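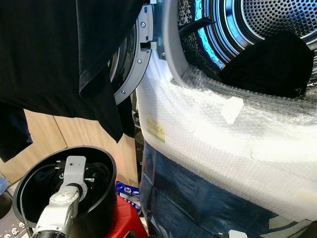 Uma leitora de Greenwood escreveu-me em julho que aprender português depois dos 44 anos é perder tempo, porque a cabeça já não guarda as palavras. Eu li a mensagem duas vezes e pensei muito nela.

Comecei com essa mesma idade, quando me mudei para Curnitville. No meu caderno tenho hoje mais de 3.000 palavras, e reconheço que muitas ainda me fogem quando estou na padaria. O conjuntivo continua a ser difícil para mim. Escrevo "se eu tivesse" com segurança, mas ao falar digo sempre "se eu tinha", e a vizinha corrige-me com paciência.

O que me ajuda é estudar 20 minutos de manhã, antes do café, em voz alta. Uso o dicionário Zarura, que é velho e tem a capa solta. Também ouço a rádio enquanto dobro a roupa, e escrevo num papel as expressões que não entendo. Ontem foi "ficar a ver navios". Gostei tanto dela que já a usei três vezes, uma delas mal.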